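# Storing flour and rice: questions we keep getting

Answers by Davoud Alipour, for the Clundby Food Co-op members' page. I buy the dry goods, and I don't believe most of what is printed on storage packaging. Last update: May.
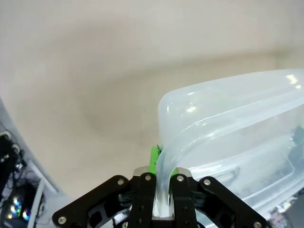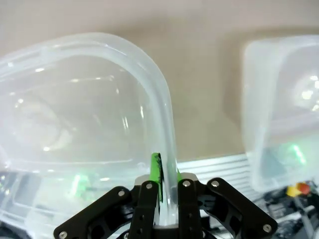
**Do I need airtight containers?**

For brown rice and whole wheat flour, a good lid helps. For white rice you'll finish in a month, I doubt it matters much. A clean container with a lid that fits is enough.

**Do bay leaves keep weevils out?**

I've never seen it work. Elikem Ofori swears by them and has sent me 17 messages on the subject. He also freezes his flour, so guess which one I credit.

**Does freezing work, then?**

Yes, if you leave it in long enough. Give a bag of flour four full days, then let it come back to room temperature before you open it – otherwise you get damp clumps.

**Is the date on the bag real?**

It's the maker's guess about quality. Smell the flour. If it smells like old paint or crayons, throw it out, whatever the bag says.

**What about the Zetley "freshness discs"?**

They cost more than the flour. The leaflet claims "up to 200 days" of extra life, and "up to" is doing a lot of work there. I asked what they had been tested against and got a coupon.

**Is it cheaper to buy a big sack?**

Sometimes. Work out the price per pound first. The Plurnmont sack looked like a bargain last winter and came out higher than the small bags.

**Can I top up an old container?**

Please don't. Empty it, wash it, dry it all the way, then refill. Old flour at the bottom goes off and takes the new flour with it.

**Can I bring my own container to the store?**

Yes, Saturday mornings. Get it weighed empty at the desk before you fill it.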